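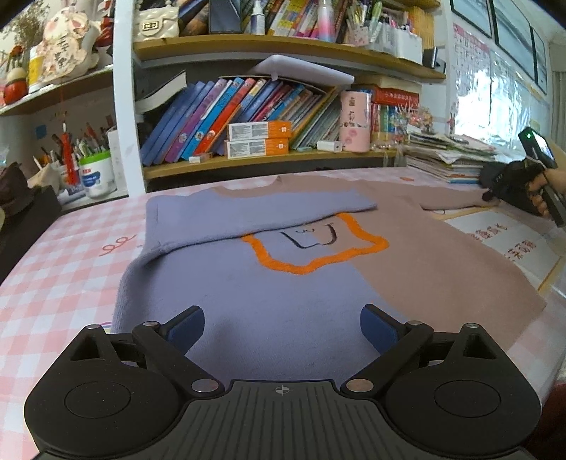 plendmont_pam
Guess who walked all the way to the Barrera bakery on Wednesday without a scarf! Me! (It was seven blocks and I was so proud.) And then they were closed.

dustytoast
Oh no! They're closed Wednesdays all September, it's on the door.

plendmont_pam
Well I know that NOW. I got a cinnamon roll at Tastis instead - pretty good!

btlapale
Tastis over Barrera? I can't agree with you there. Way too much icing.

plendmont_pam
Too much icing isn't a thing, Braulio!!

dustytoast
I'm with him, sorry. But my step counter would love that walk, I'm at 2402 today and my goal is 3000.

plendmont_pam
Come along Friday then? I'll knock at 5.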